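Every spring I get letters asking which drawer divider to buy. My answer hasn't changed: probably none of them, at least until you've gone through the plastic cutlery.

You know the pile I mean. It started as a picnic set, or a pack of toddler spoons, or the fork that came with a lunch kit. Years later it's a drawer that won't close. The organizer companies would like you to believe you have a storage problem. I tried three of their products last April, and I still had a drawer that wouldn't close, only now the mess was in compartments.

## Pull it all out first

Empty the whole drawer onto something soft. A towel works. So does a smooth mat, and a mat has the advantage that crumbs wipe off it. Don't sort as you go. Get everything out, then wipe the drawer while it's bare, corners included.

Now put one plate down on one side and an empty tray on the other. The plate is for things you haven't decided on. The tray is for things that have earned their way back in. Anything that is plainly junk (split tines, melted handle, chewed edges) goes straight in the trash and never touches either one.

I've seen versions of this with five labeled bins and colored stickers. Good luck to those people. Two spots and a trash can will do it.
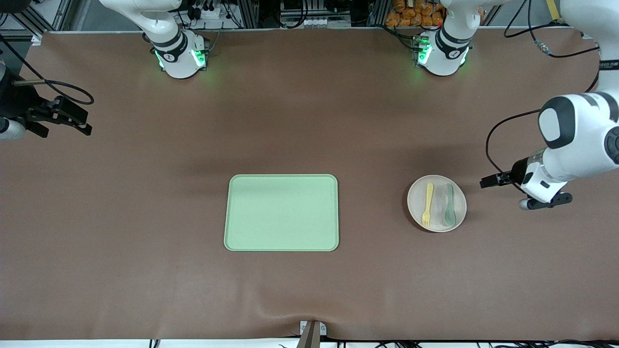 *By Higinio Quezada | Kitchen & Workshop Notes | 12/06/2025*

Keep the plate to a few pieces at a time, side by side, all facing the same way. A yellow fork, a clear piece, a sage-green spoon: you can judge those in seconds. Heap 30 pieces on the plate and you'll push them around for a while, get bored, and shovel the lot back.

Watch out for clear plastic. On an off-white plate it nearly disappears, and on a pale counter it's no better. I've thrown clear spoons out with the napkins more times than I'd like to say. If you own a lot of it, sort it on something dark.

## What gets to stay

Run a thumbnail along the edge of each piece. If it catches, toss it. Rough spots hold food and they aren't pleasant in the mouth. Then flex the handle gently. White stress lines at the neck mean it's going to snap, most likely in a bowl of something thick.

Stains are a judgment call. Tomato sauce gets into light plastic and mostly stays there. People swear by baking soda paste, lemon juice, a day on a sunny windowsill. I've tried all of them. The sun did a little. The paste did what dish soap does, with more rinsing. If a stained spoon is smooth and doesn't smell, keep it and stop looking at it.

Smell is different. If a piece still smells of onion after a proper wash, I don't keep it.

## About those trays

A shallow tray with rounded corners and a bit of a lip is fine for sorting, and fine inside a drawer too. Rounded corners are easier to wipe than square ones. That's as much praise as I'm willing to give.

The Zadirska expanding tray slid around in my drawer until I put shelf liner under it. The Vovov has slots too narrow for any fork I own. The Plirkus is decent, but the box promises "room for 40 pieces," and I'd like to see whose spoons they measured. Before you buy any tray, measure the inside of your drawer, including the height. A reader wrote to say hers fit perfectly until she tried to shut it.

## Putting it back

Lay the keepers in the tray with the handles toward you. Forks together, spoons together. Colors can go wherever they like. I know matching looks nice in catalogs, but I've yet to meet a household where it lasted past the second dishwasher load.

Washing is the other place people get talked into things. Check the bottom of the handle or the old packaging for dishwasher advice, and if there isn't any, use the top rack or wash by hand. Skip the heated dry cycle if your pieces have started to bow.

For anything you're unsure about, use an old MacLeod cookie tin or whatever you've got with a lid. Put the maybes in and leave it on a high shelf. If you haven't climbed up there for a fork by the next cleanout, take the tin down and empty it without looking too hard.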